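Open Day at Zindura

by Do-yoon Ahn
17th August

2 comments | 20 shares

By noon the line at Zindura ran out past the bike racks, and Mina would not give up her place for anything, not even lemonade. She was nine and had read the flyer until it went soft.

"They let you hold one," she said again. "You squeeze and the fingers close!"

Her grandfather had worked the presses in Tullard for most of his life and had his own ideas about machines with fingers. But he'd come (he always came), and when the woman at the table held out a black gripper, he was the one who reached first.

He squeezed. The two fingertips slid in and met, soft as a door in a quiet house.

"Well, look at that," he said, and opened them, and closed them again, grinning like a kid.

"Grandpa. It's my turn."

"In a minute."
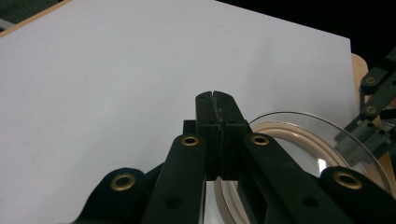 When he finally handed it over, his palm felt strangely light, and Mina was already asking the woman how old you had to be to work there, and if February was too soon.

Recent stories
The Ferry to Wanance
Yurchenko's Clock
100 Jars of Rain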